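Session 6: When the gripper width is wrong and nothing tells you

Read before the lab. Bring the log printout from Session 5.

The case for this session is the Basinum pick-and-place failure. A policy trained on hand-held gripper demonstrations was moved to an arm and asked to pick up soft toys. On the bench in Cáceres it had looked fine. At the second site it closed on air, or closed early and pushed the toy across the table, and the run log reported success nearly every time.

The team's first explanation was lighting. Be suspicious of this. Lighting is what people say when they haven't opened the data. The lamps were changed, the trials were run again, and the fault stayed where it was.

What the log showed

Out of 979 demonstrations, 60 had a finger width that never dropped below 10 mm, even in grasps where the toy plainly left the table. Width in this setup is computed from the two square markers, one on each finger block. If a marker is lost, the Sirance logger repeats the last good value. It does not raise a flag. The manual calls this "graceful handling." I would call it making up data.

A held value looks exactly like a gripper holding still, so the training filter let all 60 through. The filter checked for missing numbers and there were none.

Why success was reported

The success check read the same width signal. Width stops changing, therefore an object is between the fingers, therefore success. A stuck reading passes that test every time. The check and the fault shared one source, and the 100 percent score on the first report should have worried somebody. I have yet to see an honest 100 percent on soft objects.

What was proposed, and what I think of it

Wernum, who supplied the finger blocks, suggested larger markers. Fine, but a larger marker can still be covered by a sleeve, a cable or a second operator's hand. Retraining with more demonstrations was also proposed. More data through the same logger gives you more of the same fault.

The fix I would accept is dull: write "marker lost" as its own value, drop any demonstration with a gap during closing, and judge success from something other than finger width.

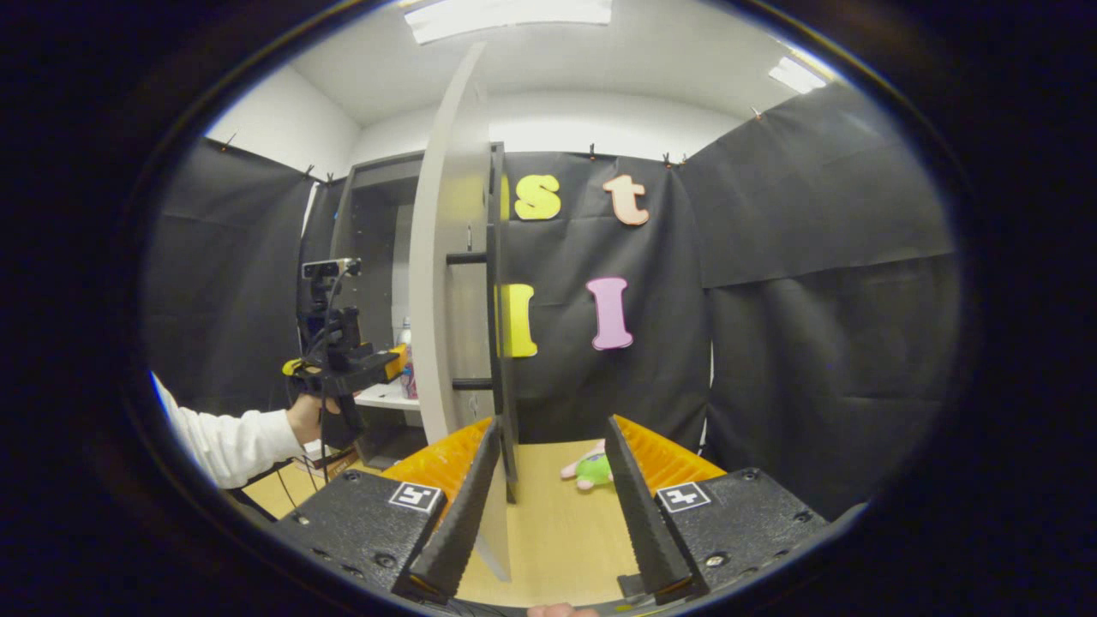 Fig. 6.1. View from one hand-held gripper, markers on both finger blocks; second gripper at far left.

Lab task

1. Plot width against time for your own recordings. Mark every flat stretch.
2. For each one, go back to the video and decide: gripper still, or marker lost?
3. Cover one marker on purpose during a grasp and find the spot in your log. If you can't find it, write that down. It is a result.

Safety note for the arm portion: a controller that trusts a stuck width may keep closing. Fingers stay out of the gap while the arm is powered - this includes when the screen says the gripper is already closed.

Write-ups are due before Session 7. One page, plots attached. "Probably lighting" gets no credit without a plot behind it.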